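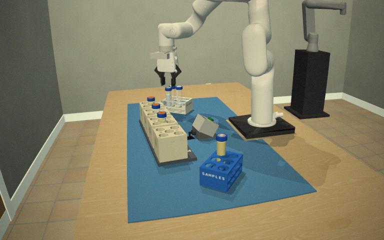 Debnath, an early user of the software, said its team had wanted planner errors to show up in simulation before any arm time was booked. Finix today released Rollia 4, a planning and perception toolkit for tube handling.

The release runs grasp planning and label reading in one loop at 20 Hz. Rack poses are re-estimated before each pick - earlier versions did this once per job. A batch mode runs 500 seeded trials from a single config file.
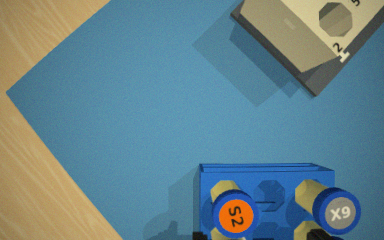

Rollia simulation view: capped tubes labeled S2 and X9 in a blue rack.

Rollia 4 is available in April through Skavetti. Existing licenses carry over. Log export is limited to 50 jobs per file.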